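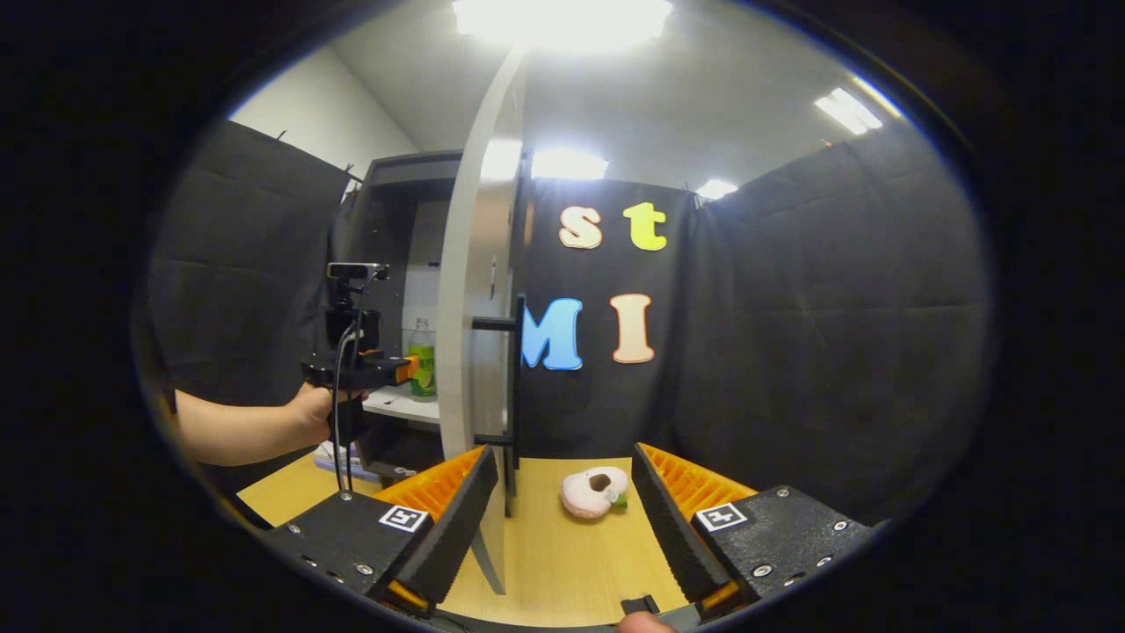 How to make a rosemary and nettle rinse for oily scalp at home

Updated April 2022

I have used a herbal rinse after washing my hair for several years, and many readers of this page have asked me for the full method. The short recipe I posted before was missing some steps, so I have written everything again from the beginning. It is not difficult. You need one evening to make the infusion and a few minutes the next day to finish it.

A rinse is used after shampoo. It does not clean the hair. What it does, in my experience, is leave the scalp feeling fresh for longer, and it takes away the heavy feeling that some conditioners give to fine hair. If your scalp is red, broken or painful, please do not use this or any other home recipe before you have asked a doctor.

What you need

Dried rosemary, 12 grams
Dried nettle leaf, 7 grams
Water, one liter
Apple cider vinegar, two tablespoons
A pot with a lid, a fine strainer, a piece of clean cotton cloth
A glass bottle that closes well
A kitchen scale

I buy my dried herbs from Ouazzani, a small shop which sells by weight, but any herbs sold for tea will do. They should still have a strong smell when you rub them between the fingers. Old rosemary smells like dust, and the rinse made from it is weak and brown.

Fresh rosemary can be used too. Take three branches as long as your hand and cut them into small pieces with scissors. I do not recommend fresh nettle unless you have good gloves and you are used to working with it.

For the bottle I use one from Vetulard, brown glass, with a simple screw cap. A bottle with a spray head is also possible, but then you must strain the liquid two times, or the small parts of the leaves will close the hole.

Step 1. Prepare the bottle

Wash the bottle and the cap with hot water and dish soap. Rinse them well and let them dry upside down on a clean towel. Do this first, so the bottle has the time to dry while you work with the herbs. If some water is left inside, the rinse will spoil sooner.

Step 2. Make the infusion

Bring the water to a boil and turn off the heat. Wait one minute. Put the rosemary and the nettle in the pot, push them under the water with a spoon, and close the lid.

Leave it for the whole night. In my first attempts I was impatient and strained it after twenty minutes. The color was already nice, but the smell was thin, and I noticed very little on my hair.

Do not boil the herbs together with the water. Boiled nettle gets a smell of cooked spinach, and this smell stays on the hair until the next wash.

Step 3. Strain

Put the cotton cloth inside the strainer and pour the infusion slowly through it into a large bowl. When almost all the liquid has passed, take the corners of the cloth together and press it well. The last part is the darkest one and you want to have it.

You will get less than one liter, because the dry leaves drink a lot. This is normal. Do not add water to correct it.

Step 4. Add the vinegar

Stir in the two tablespoons of vinegar. If your hair is colored, start with one tablespoon only. If your hair is very dry at the ends, also one tablespoon, and keep the rinse on the scalp.

White vinegar from the supermarket works, but the smell is sharper. Do not use balsamic vinegar. I received this question more than once.

Fill the bottle with the help of a funnel, write the day on a piece of tape, and put it in the refrigerator.

How to use it

Wash your hair with your usual shampoo and rinse it fully. If you use conditioner, put it only on the lengths and wash it out before the herbal rinse.

Measure 120 milliliters in a cup. For hair longer than the shoulders you may need more. Cold liquid from the refrigerator is not pleasant on the head, so I put the cup in a bowl of warm water while I am in the shower.

Bend the head back and pour slowly from the front hairline. Close your eyes, because vinegar in the eyes hurts. If this happens, wash them at once with plenty of clean water. Then massage the scalp with the soft part of the fingers, not with the nails, for two minutes or a little more.

You can leave the rinse in the hair or wash it out with cool water. I leave it in. The vinegar smell disappears when the hair is dry, at least for me. My sister says she can still smell hers, and she washes it out.

Light blond, gray or white hair can take a little color from the herbs. Test it first on one lock at the back of the neck and look at it the next day in daylight. Use also an old towel the first few times.

How often

Two times in a week is enough for most people. When I used it after every wash, my ends became rough. In August, when I sweat more, I use it three times, but I put a drop of oil on the ends afterward.

How long it keeps

Keep the bottle in the refrigerator and finish it in seven days. There is no preservative in it. If you see a film on top, or small threads, or if it smells sour in a different way than vinegar, throw it away and wash the bottle with very hot water.

You can also freeze it. I pour half of each batch into an ice cube tray and melt the number of cubes that I need on the evening before. The frozen cubes keep well for two months. Please mark the tray, it looks very much like frozen broth.

Problems and what to do

The hair feels sticky. Usually there is shampoo left in it, or the cloth was too open and fine leaf powder went through. Strain again with a double cloth.

The scalp itches after use. Stop using it. If you want to try again later, make a weaker one with half of the vinegar and put a little on the inside of the arm one day before. If the skin turns red there, this rinse is not for you.

The hair is flat. Pour less on the top of the head, and dry the roots first.

There is no difference. Give it some 29 days. In the first two weeks I also did not see much. If after that time nothing has changed, I would not continue, and I would look at the shampoo instead.

Variations

For dry scalp, leave out the nettle and use marshmallow root in the same weight. The root should be soaked in cold water, in a separate bowl, and then mixed with the rosemary infusion after straining.

For dark hair, you can add a spoon of dried sage. It makes the rinse almost black in the bottle, but it does not dye the hair in any serious way.

If you have no time to make it yourself, Vetlow has a ready herbal rinse with rosemary. I used one bottle during a trip. It was fine, a bit too much perfume for my taste, and it cost me more than a whole season of dried herbs.

Do not add essential oils directly. They do not mix with water, they swim on the top, and the first person who pours from the bottle gets all of it on the skin.

Next page: Clay mask for the scalp
Previous page: How to wash a wooden hairbrush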